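Tuesday, Skavham workshop, small bench

Lint rollers again. I said last week I didn't believe in the "stand it up in a tray" idea and I still mostly don't, but it was agreed at Flultumlow that we'd give it a fair go, so these are the notes.

The claim, as it came to us: a sticky roller parked upright in a steel tray stays cleaner, is easier to grab and doesn't weld itself to the bench. Fine. The last one I'll grant straight away. We lost a good sheet on the Plula roller in February when someone left it lying on a cloth, and it took more fluff off that cloth than it ever took off a coat.

The other two I'm less sure of. The sticky part still touches something. All we've done is swap bench for steel.

Did 20 parkings with the Plula roller this morning, peeling to a fresh sheet before the first and not after. Left it a few minutes each time. It stood up by itself in 19. The one failure was my fault, put down on a slant and let go too soon. So it stands. I had expected it to topple far more than that and I'm noting it here so I can't pretend otherwise later.

Cleanliness: can't tell. The tray gets dusty like everything else in this room, and whatever is on the floor of it ends up on the sheet. Wiping the tray first made an obvious difference, which rather suggests we are testing the wiping.

The Greco catalogue (item 3898) calls its stand "self-cleaning". It is a tray. I would like to know what they think a tray does.

Moved to the tan table after lunch, more elbow room.
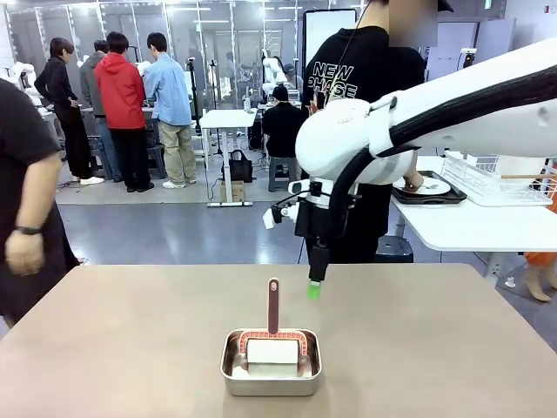
Does the roller need its cover back on if it's kept in the tray overnight?
Put the cover on for anything longer than an afternoon, as the tray has no lid and the dust settles on the sheet either way.

Still to do: same again with a nearly finished roll, which is lighter at the bottom and may not stand so well. Also a smooth tray against a scratched one — I suspect the sheet lifts more easily off the smooth one, but that's a guess and shouldn't be quoted back at me.

Not ordering the Greco stand.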